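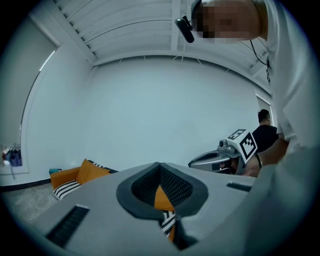

Page last changed: August, by the Vudano collection desk

Handheld Demonstrations: Common Questions

These are the questions we get most from people signing up to record tasks with the Vudano handheld grippers. If you are recording by remote control at the Plamstead site, skip to the second half.

Do I need to know anything about robots?
No. You need to be able to fold a shirt, straighten a cushion or hang up a jacket at an even pace. The training session takes one morning and you will record practice runs during it.

What is a demonstration?
One complete pass through a task, from the start position to the end position. The robot's software learns from many of these, done by different people in different rooms. Stopping halfway gives us a partial run. We keep those in a separate folder and they do not count toward your total.

Why are there square black-and-white markers on the gripper?
They let the software work out where the gripper is and which way it is turned. Keep your fingers and sleeves off them. If a marker is scratched or peeling, stop and trade the gripper in at the desk. Do not tape it back down yourself.

Do I have to wear a head camera?
For household tasks, yes. Route the cable down one side of your body and check that you can bend over without pulling on it. Long hair should be tied back so it doesn't fall across the lens.

Can I use one gripper instead of two?
Only if the task card says "single." Most clothing and sofa tasks are two-handed.

How fast should I go?
Slower than you would at home, but without pausing. If you have to think about the next step, do a dry run first with the recording off.

I dropped something. Do I start over?
If you can pick it up with the gripper and carry on, do that and press the note button once. If you used your bare hand to pick it up, end the run and start a new one.

Can another person be in the room?
Yes. They should stay out of your working area and should not hand you things. Anyone who may be recorded has to sign the room sheet first. Faces are blurred before the recordings leave our storage.

How many runs are in a full set?
A household set is 675 runs, split among everyone assigned to the room. The Wellano set closed at 3,370, which covered several apartments and took most of the spring. You can see your own total on the sign-in screen.

What about remote control?
At Plamstead you sit at a station and move two control arms by hand. The robot in the next bay copies your movements. It is harder than the handheld method in the beginning because you can't feel what the robot is touching. Expect your first 2 sessions to be practice only.

Which method pays more?
They pay the same hourly rate. Remote control shifts are shorter.

The remote arms feel heavy or stick. What do I do?
Release both handles, press the yellow pause key and call the floor lead. Don't push through it. Runs recorded with a sticking joint have to be thrown out.

My gripper won't close all the way.
Check for lint or thread around the jaws first. If it still won't close, run the calibration from the Tambunan app (Settings, then Gripper, then Calibrate). After 3 failed calibrations the app locks the unit and you will need a replacement.

What should I wear?
Plain clothes with sleeves that don't hang over your hands. Either long or short sleeves are fine. No watches or bracelets on recording days.

Can I see my own recordings?
You can review them at the desk until the end of the shift. After upload we can't pull single runs for you, but you can still ask us to delete them. Use the form on the Contact page and include your session code.

Where do I return the equipment?
To the same shelf you took it from, with the battery out and on the charger. Evening shifts need to have everything back by 9:30 p.m.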